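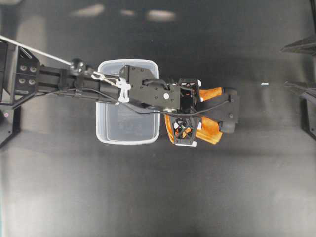 Section 2: Using the Potik clear tub for cloths and small fabric items

Before first use

1. Peel off the paper label and wash the tub by hand in lukewarm water with a little dish soap.
2. Rinse it and dry it with a soft towel. Leave it open overnight before you put fabric in it.

Note: Scouring pads leave fine scratches that can't be polished out.

Filling the tub

3. Set the tub on a flat, dry surface with clear space on all sides.
4. Check that each cloth is completely dry. Feel the seams and any lining, which dry more slowly than the outer fabric.
5. Shake the cloth out and empty any pockets.
6. Fold the cloth to fit the base. Lined pieces go in with the lining facing inward. Thin cloths can be rolled and stood on end.
7. Lower the cloth in from above and let go once it touches the base. Press down lightly with an open palm.
8. Add the remaining pieces the same way, heaviest first. Stop below the rim. Nothing should hang over the edge.

The maximum load is 800 g. An overfilled tub bows outward at the long sides and will not slide back into the Lusham shelf unit.

CAUTION: Do not store cloths that have been used with oil, solvent or furniture polish. Follow the disposal directions on the product you used.

CAUTION: Keep bright or newly dyed fabrics apart from pale ones until they have been washed twice. Dye can rub off onto the tub as well. If it does, wipe the inside with dish soap right away.

Taking items out

9. Hold the rim with one hand and lift the top piece straight up with the other. If it drags the piece below along with it, put both back and refold them.

Cleaning

Empty the tub and wipe it out once a month. Do not use bleach. Do not put it in the dishwasher or next to a heater.

If the tub smells musty, take everything out, wash the fabric and repeat steps 1 and 2.

For labels and dividers, see page 31.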